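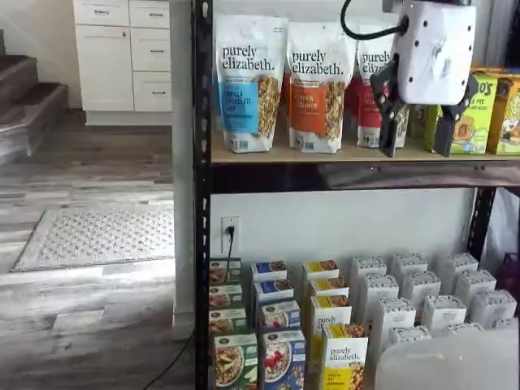 I moved to Gindville three years ago and I want to write some things about learning to bake bread in a second language. It will be a long thread, sorry. I write slowly.

My first language has one word for dough and one word for batter, same as English. But the words for how dough feels, these I did not have. My recipe said "tacky but not sticky". I looked up both words and my dictionary gave the same translation for both.

So my first loaf was a brick. I added flour until nothing stuck to my hand, and my hand was very clean, and the bread was terrible.

I asked my neighbour Paraskevi Koutsoukos. She has baked all her life and she did not try to explain the words. She took my wrist, put my palm on her dough and lifted it up. "Tacky," she said. Then she splashed in water, mixed it and did it again. "Sticky."

I wrote in my notebook: tacky = like the back side of a note paper. Sticky = like honey on a spoon. I still have this page, with flour on it.

The next word was "prove". I knew prove from school, you prove that a triangle has some property. In Canada many people say "proof" for dough, and the library book, which was printed in England, said "prove". For one week I believed they were two different steps.

I really did it twice. First I proofed it and then I proved it. The bread had big holes and a flat top, like a hat somebody sat on.

"Knock back" was also difficult. And "punch down"! Paraskevi presses the air out so gently, with her fingers open. I had been punching it, with a fist, because the book told me.

About flour. At home we buy flour by a number. Here it is all-purpose, bread, whole wheat, pastry. I carried a bag from Katsaros, the grocery on the corner, to the counter and asked what purpose it is not for. The man thought for some time and said "maybe glue". I have thought about this answer many times, because flour and water does make glue.

Cups. I don't want to complain about cups, people here are fond of them. But my cup of flour and Paraskevi's cup of flour are different by a good spoonful, because she shakes hers and I don't. I bought a scale in April and my bread became the same bread every week.

Now the sourdough. My friend Neelam Khurana gave me some starter in a jam jar, and with it a page of instructions. The first line was "feed it at its peak". I understood peak as the top of a mountain. I asked her where is the peak. She said when it is high and domed and has not started to fall. So it was a mountain after all, a small one.

Her page also said "discard half". I could not do it. My grandmother would get up from her chair. So for a month I discarded nothing and I had starter in every bowl, and in the soup pot.

Neelam came to visit, saw the soup pot and taught me pancakes. You take the extra starter, one egg, a pinch of salt, a little sugar, baking soda at the very end. Fry in butter. My son now asks if there is "old dough" before he asks if there is cereal.

Last winter I took the bus to Zoltetside for an evening class at the community centre. Two evenings, and I understood perhaps most of it. The teacher spoke fast when she was excited, and she was excited about rye.

She said my loaf had "good ear". I said thank you and touched my ear. She was very kind about it. The ear is the piece of crust which lifts up where you cut with the blade. I like this word the best of all of them.

Words I know now and did not know before: crumb (the inside, and not only the small pieces on the table), score, slack, oven spring, couche, levain. The last two are French, so everybody at the class was a bit foreign for a minute.

Words I still avoid: "moist". I was told people don't like it. I can't hear what is wrong with it. If somebody can explain, please write to me.

Some people asked for my recipe. Bread flour 500 g, water 350 g, salt 10 g, starter 100 g. Mix, wait, fold a few times, wait, shape, leave it in the fridge overnight. Bake in a covered pot, very hot, then take off the lid until the colour is darker than you think is correct.

If your dough is sticky, wet your hands and don't add flour. If it is tacky, leave it alone, it is fine.

Tomorrow I try olives. Paraskevi says chop them and dry them well with a towel first. Neelam says keep them whole. I will make 2 loaves and post which one my son eats.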